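Looking after an e-bike battery at home

Most of the trouble people have with e-bike batteries comes from how they are stored and charged between rides. The points below apply to the ordinary removable pack that clips to the down tube or slides under a rear rack. Where the maker's handbook says something different, follow the handbook.

Charging

Use the charger that came with the bike. A plug that fits is no guarantee that the voltage is right. If you have two bikes in the house, put a strip of coloured tape on each charger and the same colour on the battery it belongs to.

Charge on a hard, flat surface with space on all sides, well away from the front door and the stairs. Don't charge overnight or when the house is empty. Unplug at the wall when the light goes green.

A battery that has come in from a cold shed should sit indoors for a couple of hours before you plug it in. The same goes for one that is hot from a long climb.

Storage

For a week or two, leave the pack at whatever charge it has, as long as it isn't nearly flat or completely full. For the winter, aim for between half and two thirds, then look at it once a month and top it up if it has dropped a bar. Keep it somewhere dry that stays above freezing. An unheated garage will do until November in most places.

Take the battery off before you put the bike on a car rack, and carry it inside the car.

Contacts and casing

Wipe the contacts with a dry cotton cloth every month or so. Green or white crust comes off with a soft toothbrush. Don't use sandpaper, and don't spray oil into the socket. A damp cloth is enough for the case. Never use a pressure washer near the mount.

If a pack has been dropped, swells, smells sweet or gets hot while standing, stop using it, move it outdoors if that is safe, and ring the shop. Don't open it. Don't put it in the household bin either.

Keeping a record

Write the mileage inside the shed door each time you notice the range getting shorter. My Plerkov was at 2,064 miles when I first had to charge it midweek, and 2,302 when I began charging it after every trip. The shop found those two numbers more use than anything else I told them.
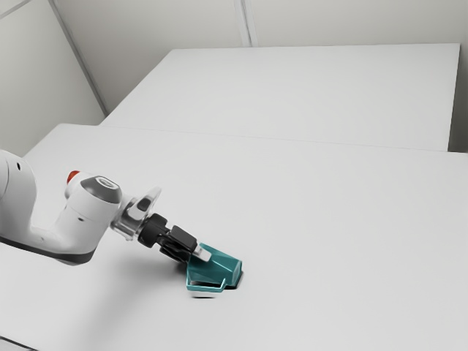
Unnur Kvaran writes that she would add tyre pressure to the list, having blamed her battery for a whole spring before she found the back tyre was well under what it should be. She now pumps both up before deciding the range has gone. She also asks if a timer plug is worth having. A cheap mechanical one is fine as a backstop, set for the usual charging time, but stay in the house while it runs.

Back to top | Contact | © Hviid Workshop Notes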